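# 床はなぜ冷たく感じるのか ― 熱の伝わり方を調べる

対象:小学校高学年から中学生

冬の朝、はだしでタイルの床に立つと冷たく感じる。同じ部屋の木の床やじゅうたんの上に立つと、それほど冷たくない。このことから「タイルは木より温度が低い」と考える人は多い。しかし、日の当たらない部屋に一晩置かれたものは、ふつう、どれもほぼ同じ温度になっている。床に温度計を当てて調べると、タイルも木もじゅうたんも、差はわずかである。

では、足の裏は何を感じているのか。この文章では、熱の移動という考え方を使って説明する。

## 1. 熱は高いほうから低いほうへ動く

温度のちがう二つのものがふれ合うと、熱は温度の高いほうから低いほうへ移動する。二つの温度が等しくなると、差し引きの移動は止まる。この状態を「熱平衡(ねつへいこう)」という。

人の足の裏の温度は、室内ではふつう床の温度より高い。はだしで床に立つと、足から床へ熱が移動する。足の裏の皮ふには、温度を感じとる部分がある。皮ふの温度が速く下がると、その部分からの信号が強くなり、脳は「冷たい」と判断する。

人が感じる冷たさは、床の温度だけでは決まらない。皮ふから熱がどのくらいの速さで出ていくかにも左右される。

## 2. 熱を伝えやすいもの、伝えにくいもの

物質の中を熱が順に伝わっていくことを「伝導(でんどう)」という。伝導のしやすさは物質によってちがい、その程度を表す数値を「熱伝導率(ねつでんどうりつ)」とよぶ。値が大きいほど、熱をよく伝える。

| 材料 | 熱の伝えやすさ | ふれたときの感じ方(室温の場合) |
|---|---|---|
| 金属 | とても伝えやすい | とても冷たい |
| 石・タイル | やや伝えやすい | 冷たい |
| 木 | 伝えにくい | あまり冷たくない |
| 布・綿 | とても伝えにくい | 冷たさをほとんど感じない |

タイルにふれると、足から出た熱はタイルの内部へすぐに運ばれる。表面の温度はなかなか上がらず、足の熱は出ていき続ける。木の場合は、熱が表面の近くにとどまる。そのため表面がすぐに温まり、足から出ていく熱の量が減る。

布やじゅうたんには、せんいの間にたくさんの空気がふくまれている。動かない空気は熱をとても伝えにくい。セーターや羽根ぶとんが暖かいのも同じ理由による。 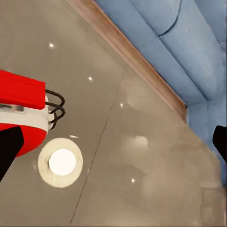

文:エミリアーノ・ミランダ(Emiliano Miranda) 理科教材編集者

部屋の中には、性質のちがう材料がとなり合って使われていることが多い。つやのあるベージュ系のタイルの床、茶色い木の細い部分、水色の布張りのソファが一つの部屋にあれば、それぞれの表面で熱の伝わり方はちがう。色のちがいは、室温で手をふれたときの冷たさにはほとんど関係しない。色が大きく影響するのは、日光などの光を吸収するときである。

## 3. 「温まりにくさ」も関係する

熱伝導率のほかに、もう一つ大切な性質がある。同じ量の熱を受けとったときに、温度がどれだけ上がりにくいかという性質である。材料1グラムの温度を1℃上げるのに必要な熱の量を「比熱(ひねつ)」という。

同じ体積で比べるときは、比熱に密度をかけた値を使う。密度とは、決まった体積あたりの重さ(正しくは質量)のことである。タイルは木より密度が大きく、同じ体積の温度を上げるのに、より多くの熱を必要とする。

熱伝導率、比熱、密度の三つをかけ合わせた値が大きい材料ほど、ふれたときに皮ふの熱を速くうばう。タイルと木を比べると、この値はタイルのほうがはるかに大きい。

## 4. 熱いときはどうなるか

材料の温度が皮ふより高い場合、熱の向きは逆になる。熱は材料から皮ふへ移動する。このとき、熱を伝えやすい材料ほど熱く感じる。

たとえばサウナの室内は、空気が70℃をこえることがある。壁やいすには木がよく使われる。木は熱を伝えにくく、体がふれても皮ふに入ってくる熱が少ない。同じ温度の金属のくぎにふれると、やけどをするおそれがある。

なべの取っ手に木や樹脂が使われるのも、この性質を利用したものである。

## 5. 床暖房とタイル

タイルの床は必ず冷たいとは限らない。床の下に温水の管や電熱線を通す「床暖房」では、下から上へ熱を伝える必要がある。熱を伝えやすいタイルは、この使い方に向いている。スイッチを切った後も、厚いタイルやその下のコンクリートは熱をたくわえているため、ゆっくり冷める。

一方、夏にはタイルの冷たさが役に立つ。暑い地方の家でタイルや石の床がよく見られるのは、足の熱を速く逃がし、昼間の室温の上がり方をゆるやかにするからである。

## 6. 実験:氷はどちらで速くとけるか

**用意するもの**

- タイル 1枚
- タイルと同じくらいの大きさと厚さの木の板 1枚
- 同じ大きさの氷 2個
- 温度計(表面の温度をはかれるもの)
- 時計、ぞうきん

**手順**

1. タイルと木の板を、日の当たらない机の上に一晩置く。
2. それぞれの表面の温度をはかり、記録する。
3. 手のひらでふれて、どちらが冷たく感じるかを記録する。
4. 氷を1個ずつ同時にのせる。
5. 1分ごとに氷のようすを観察し、とけ終わった時刻を書く。

手順3でタイルを冷たく感じた人は、「冷たいタイルの上では氷がとけにくい」と予想するかもしれない。実際には、タイルの上の氷のほうが速くとける。氷は室温の板より温度が低いので、熱は板から氷へ移動する。熱を伝えやすいタイルは、周りから集めた熱を氷に次々とわたすことができる。

結果がはっきりしないときは、氷の大きさと板の厚さを確認する。タイルがとても薄いと、たくわえている熱が少なく、差が出にくい。実験の後は、床や机の水をふきとること。

## 言葉のまとめ

**熱平衡** ふれ合うものの温度が等しくなり、差し引きの熱の移動がない状態。

**伝導** 物質の中を、熱が温度の高い部分から低い部分へ順に伝わること。

**熱伝導率** 熱の伝わりやすさを表す値。

**比熱** 材料1グラムの温度を1℃上げるのに必要な熱の量。

**密度** 決まった体積あたりの質量。

## 考えてみよう

室温の金属のスプーンと木のスプーンを、冷凍庫から出したばかりのアイスクリームにさす。柄を持つ指が先に冷たくなるのはどちらか。理由を「伝導」という言葉を使って、ノートに書いてみよう。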